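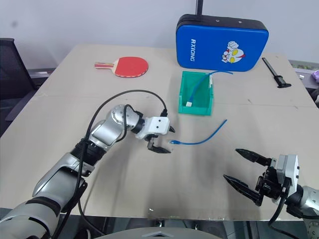
Jade Pearce wrote in to ask whether Grurkell is worth paying for if you only play an hour or so in the evening, and whether the money players say they make from it is real. I have put 76 hours into it, so I can answer both.

Grurkell is an online trading and crafting game from Sanach. You gather materials, make goods and sell them to other players for coins. Coins can be turned into store credit once you hold 2150 of them. That took me most of a month. The credit covered my next subscription payment, with a little left over.

So yes, the earnings are real, but they are small. An hour a night will probably pay for the game and not much else. Begoña Zabala, who plays on the same server, does better by selling ship parts in bulk, but she started early and knows the Valente market well.

As a game it is decent. Crafting is easy to learn and the menus are clear. Combat is dull, and the Flomdale region has long empty roads with nothing to pick up. The auction page only lets you list 10 items at a time, and the search forgets your filters every time you close it. I crashed 4 times, always while loading a port town. Support answered my ticket in two days and gave me back the cargo I lost.

The December update is supposed to raise the listing limit. If you are curious, play the free trial up to the first port before paying.

Rating: 3 out of 5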